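O copo e a vareta
por Xuân Phí
novembro
Tempo de leitura: 2 min

Entrei na Wetgate para fazer planilha, juro. Na segunda semana a Oanh me pôs um controle na mão e disse: "ensina o braço a lidar com a vareta e o copo". Só isso! Ela foi almoçar e eu fiquei ali, suando, conversando com um simulador.

E olha que eu sou péssima com as mãos (minha mãe ainda conta a história da sopeira). Só que o braço copia tudo, até a minha hesitação. Se eu tremo, ele treme. O Khoa, da mesa do lado, já tinha gravado 836 demonstrações e mexia no controle como quem mexe açúcar no café. Eu tinha duas, e numa delas espirrei.

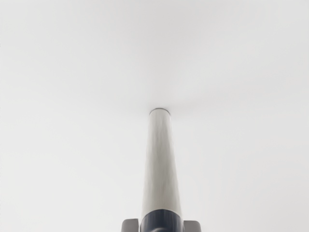
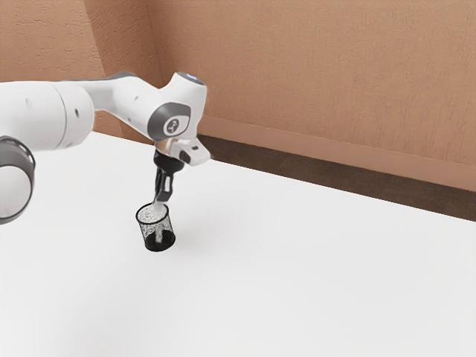
Vareta branca, copo de tela preta e a minha tarde inteira.

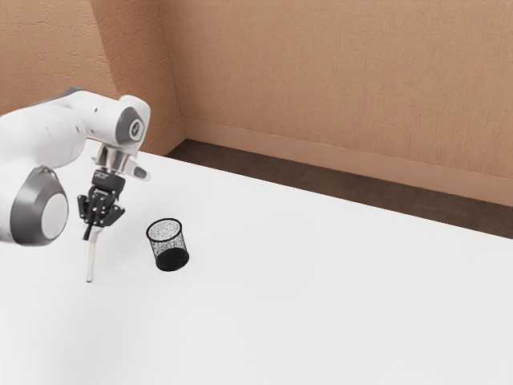
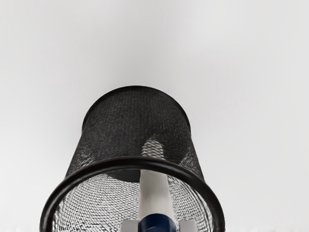

Por que não programar logo o movimento, em vez de mostrar com a mão?

Porque cada vez a vareta começa num lugar diferente, e um roteiro fixo se perde no primeiro desvio. Com muitas demonstrações, o braço aprende também a se corrigir.

Foi o que a Oanh me respondeu quando voltou, com farelo na blusa. Depois puxou a cadeira e assistiu à minha gravação do espirro, inteirinha.

— Guarda essa — ela disse. — Você se perdeu e depois achou o caminho.

Fiquei até umas 65 naquela noite. O Khoa apagou a luz do corredor sem querer, comigo ainda lá dentro, e eu gritei que faltava só mais uma.

Itens relacionados
O elevador de Gralldale
Carta para Chiến Đoàn
Inverno em Kneath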